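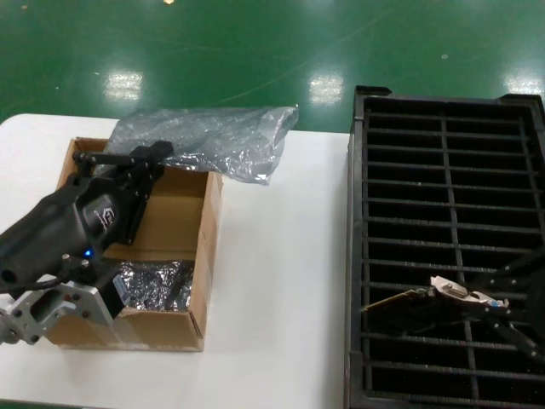 Unpacking bench: boxes, bags, trays
Speaker notes, v2. Aug 1, 2021

Home Talks Notes Archive Contact

Slot is short, so keep moving. Say hello, say what the talk is (goods-in, the bit between the delivery door and the stores), say what it isn't (no software, no barcodes, someone else has that one).

Open with the box. Plain brown carton, flaps out of the way, silvery anti-static wrap crumpled in the bottom, bag hanging over the back rim. Leave it up while I talk. Ask the room: is that box finished with? Wait. Take two or three hands, no more.

Point is you can't tell from a look. Wrap in the bottom of a carton hides things. At Cuevas we lost a run of small boards that way, went out with the cardboard, 60 of them. Don't go into the money. Do say it took two days to work out where they'd gone.

Rule we ended up with: wrap comes out, gets shaken flat on the table, THEN goes in the bag bin. Carton upside down after. Sounds daft, takes seconds.

Flaps. People argue about flaps. Cut off or fold down, don't care which, but never half up. Half up catches sleeves and you get into the habit of reaching in blind. Pamex cut theirs, Niltent fold because they reuse the cartons. Both fine.

Bags. See-through silvery ones slide about and creep across the bench. Park them one side. Never over the tray side!! Static bit here if anyone asks, otherwise skip it, they've all had the training.

White table, black tray: good. Anything small and pale shows up in the tray, anything dark shows up on the table. Worth saying slowly. We tried a dark bench in June and were hunting for screws all month.

Carton left, tray right. Left-handers swap. Don't put the tray behind the carton, you end up lifting over the rim evry time.
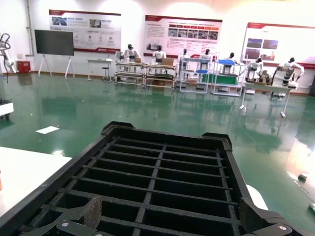 Reading time: 2 minutes for the rest

Trays then. The long bit, most of the questions come here.

Black, deep, dividers making rows of cells. One part per cell, no doubling up. Why: you count by looking at gaps. Full row is a full row. Doubled cells and the whole thing is useless, you're back to tipping out and counting by hand.

Dividers are thin. They bend if you stack heavy stuff on top. Check for straight before filling, a leaning one pinches the part next to it.

Fill from the far edge towards you. Sleeves again. Also means the next person can see where you stopped.

Tray sat at a bit of an angle on the bench, fine for loading, some people like it. Square it up before it goes on a trolley.

Numbers slide (if time). Pedorix line, 300 cartons a week, 2000 pieces in a bad week. Don't read the table out. Just say the slow part was never the lifting, it was going back to look for things.

Floor. Glossy green one, quick word. Shiny floors are lovely for sweeping and horrible for finding a clear bag, the lights bounce off it. Paper on the floor: pick it up. Even one sheet. It's always the delivery note. Get a laugh or don't, move on.

Posters on the wall. My view, nobody reads them from the bench. If an instruction matters put it at the table, hand height, big letters, one thing per card. Ours says WRAP OUT FIRST and that is all it says.

Skip the labelling section if running over. Probaly will be.

Questions likely:
- foam inserts? same as wrap, out and flipped
- what about odd-shaped parts? coarser tray, wider cells, don't force it
- who empties the bag bin? whoever fills it, end of shift

Handout at the back, one side of A4. Bring the spare tray so people can have a poke at the dividers. Clicker batteries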